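Baseballhandschuh einfetten und in Form halten

Tipps aus der Werkstatt, zusammengestellt von Savvas Spanos

Ein neuer Lederhandschuh ist steif und fängt schlecht. Wer ihn zu Hause weich bekommen will, braucht Lederfett, einen Lappen, einen alten Ball und ein paar Abende Zeit. Ich mache das seit Jahren für die Spieler unserer Freizeitmannschaft, im Winter meist am Küchentisch.

Was man braucht

Ein helles, säurefreies Lederfett ohne Silikon. Ich nehme Fletimik aus der Dose, es gehen aber auch andere. Schuhcreme ist ungeeignet, sie färbt auf den Ball ab. Dazu zwei Baumwolllappen, eine weiche Bürste, ein Gummiband oder ein Stück Gurtband und Zeitungspapier für den Tisch.

Reinigen

Sand und Staub zuerst trocken ausbürsten, vor allem zwischen den Fingern und an den Nähten des Fangnetzes. Flecken mit einem nebelfeuchten Lappen abreiben. Seife nur bei altem Schmutz und nur sehr wenig davon. Danach den Handschuh offen liegen lassen, bis er sich überall trocken anfühlt. Auf die Heizung gehört er nicht, in die Mikrowelle auch nicht, auch wenn das in vielen Foren steht. Die Riemen werden dort spröde und reißen dann beim ersten harten Wurf.

Einfetten

Eine haselnussgroße Menge reicht für den ganzen Handschuh. Das Fett auf den Lappen geben, nie direkt auf das Leder, und in kleinen Kreisen einarbeiten. Die Tasche und das Gelenk am Handballen bekommen am meisten ab, die Fingerrücken fast nichts. Die Riemen ziehe ich einzeln durch den gefetteten Lappen. Nach 60 Minuten den Überschuss mit dem zweiten Lappen abnehmen. Wenn das Leder dann noch glänzt oder klebt, war es zu viel.

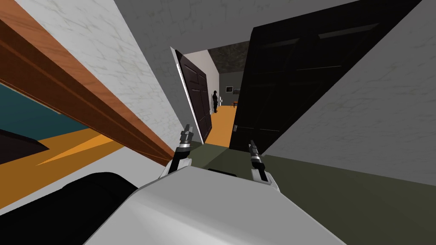

Zweimal im Jahr einfetten genügt, einmal vor der Saison und einmal im Oktober, bevor der Handschuh in den Schrank kommt. Zu viel Fett macht ihn schwer und lappig, und das bekommt man nicht wieder heraus.

Die Tasche formen

Den Ball in die Tasche legen, nicht in die Handfläche, sondern eine Fingerbreite unter das Netz. Handschuh zuklappen und mit dem Gummiband umwickeln. Das Band soll halten, aber keine Rillen ins Leder drücken. Über Nacht so liegen lassen und am nächsten Tag wieder öffnen. Zwischendurch die Tasche mit einem Holzhammer klopfen. Ich habe mir dafür einen Ball auf einen Stiel geschraubt, ein Fleischklopfer mit glatter Seite geht zur Not auch, wenn man ihn in ein Tuch wickelt. Beim Catcher-Handschuh dauert alles länger. Mein letzter, ein Faveck-ähnliches Modell von Fikaveck, war erst nach 13 Abenden brauchbar.

Am besten wird er trotzdem beim Werfen und Fangen. Klopfen ersetzt das nur zum Teil.

Riemen nachziehen

Lockere Riemen im Netz erkennt man daran, dass der Ball beim Fangen durchsackt. Den Knoten mit einer stumpfen Ahle öffnen, vom Handgelenk zum Netz hin Loch für Loch straffen und neu verknoten. Ist ein Riemen eingerissen, lieber gleich ersetzen. Rohlederriemen gibt es bei Triantafyllou im Bund. Das Ende schräg anschneiden und mit etwas Klebeband umwickeln, dann geht es leichter durch die Löcher. Die Lochfolge vorher aufzeichnen – aus dem Kopf bekommt man sie später kaum wieder hin.

Lagern

Trocken, luftig, mit Ball in der Tasche und ohne anderes Gerät obendrauf. In der Sporttasche wird der Handschuh platt gedrückt und fängt an zu riechen. Ein offenes Regalfach oder ein Haken im Flur ist besser. Gegen Geruch hilft ein Säckchen Natron, das man für zwei Nächte in die Handöffnung steckt.

Wurde er im Regen nass, mit Zeitungspapier ausstopfen, das Papier nach ein paar Stunden wechseln und erst nach dem Trocknen dünn nachfetten.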